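# About Genoseo

Hello, and thanks for clicking on the page that most people skip! We're Genoseo, a small washing-up and kitchen-reset service. If you've got a sink full of plates and a viewing in the morning, or a new baby, or twelve people coming on Thursday and last night's dinner still on the side, we're the ones who come round and put it right.

I started doing this from my own flat. A neighbour had her wrist in plaster and couldn't manage her dishes, so I went up every evening for a month and did them for her. She told her sister, her sister told the whole of the hairdresser's, and by February I had a proper diary and a second-hand van with a dodgy passenger door. There are four of us now (the door still sticks).

What do we do? Dishes, mostly. We wash, rinse, dry and put away, and then we do the sink itself, the worktop round it and the bit behind the tap where the crumbs and limescale like to hide. We'll wipe down your bottles and your pump soap, wring out the sponge or bin it if it's past saving, and find lids for all those plastic tubs. I love a good tub stack, I'll admit it. If you've got a lid with no tub we leave it on top for you to decide about, as I've learned the hard way not to throw out other people's lids! 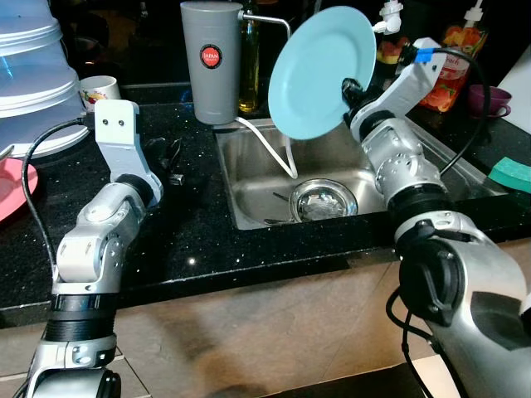

**Nilton Palomino**
*Founder, and still first at the sink*

I've got opinions about plates, so you may as well have them now. Glasses and mugs go first while the water's clean, then plates, then bowls and spoons, and anything oily waits till last. A round plate, like the light blue one over the sink, wants doing on both sides. People forget the underside, then stack it on a clean one and wonder why the whole pile feels greasy. Steel bowls are easy going and can sit in the basin while you get on with the rest, but I like to fish the spoons out early.

Dark speckled granite is my favourite worktop to look at and my least favourite to finish, since it hides every splash until the sun comes round. We go over it twice, once with a damp cloth and once with a dry one, and I crouch down and squint along it before we leave. Yes, customers have caught me doing this.

We also do the Kollar, our longer visit, named after the street where we did the first one. That's cupboards out, shelves wiped, everything back where you'll find it. Allow a morning. The Dlamini is the short one, a quick weekly visit for the sink and the side, and it's what most of our regulars have.

Last year we washed some 3000 plates, going by the tally on the van clipboard. My best single day was a village hall lunch, and my hands looked like prunes until the weekend.

We bring our own cloths and brushes, and we're happy to use your washing-up liquid if you've got one you like the smell of. Just leave it by the tap with a note and we'll get going.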